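4.2 Moving bagged goods between boxes
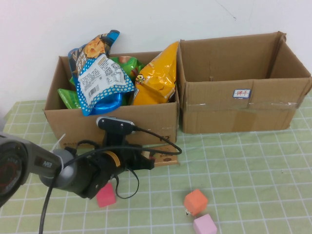 Claims that robot arms are ready for back-room and kitchen work usually rest on rigid objects. A cube has flat sides, keeps its shape when squeezed, and can be picked up the same way every time. Bagged snacks have none of these properties, and a household or a small shop is full of them. We therefore chose the transfer of snack bags from one open cardboard box to another as our second chore, and we scored it more strictly than the earlier work we compare against.

Figure 3. Workspace for the transfer chore. The filled box is on the left and the empty receiving box on the right. Foam cubes lie on the tablecloth in front.

Two points about scoring need to be stated. First, a bag counts as moved only if it ends up fully inside the receiving box. In the Mullik trials a bag resting across the rim was accepted, and we think this alone explains a good part of the gap between their numbers and ours. Second, we did not let an operator straighten the bags between attempts. A shop worker who has to tidy the box before the machine can reach into it has not been saved any labor.

Each session allowed 16 attempts. Under the Trerel controller, 15 of the 16 attempts with foam cubes succeeded, a result in line with what has been reported elsewhere. With snack bags the same controller managed 2. The failures were dull and repetitive – the fingers closed on a fold of film, the fold slid out, and the arm carried on to the second box with nothing in its grip. The controller logged several of these as completed moves. We regard this as a more serious problem than the misses themselves, as a person checking the log would have believed the job was done.

It may be objected that more training would close the gap. The Kocsis model was trained on 3,000 recorded transfers and did do better on bags that stood upright with their top edges free. It did no better on bags wedged against a neighbor or against the side of the box, and a tightly filled box offers plenty of both. Gondard argue that a suction tool would avoid the difficulty. Perhaps so, but crinkled film is a poor surface for suction, and their tests used smooth, flat pouches laid out singly on a table.

We do not claim that the chore is beyond present machines. Our sessions used one arm, one style of gripper and a small range of packaging. What the results do suggest is that success on cubes says very little about success on groceries, and that the two should be reported separately. Section 4.3 repeats the comparison with the receiving box partly filled.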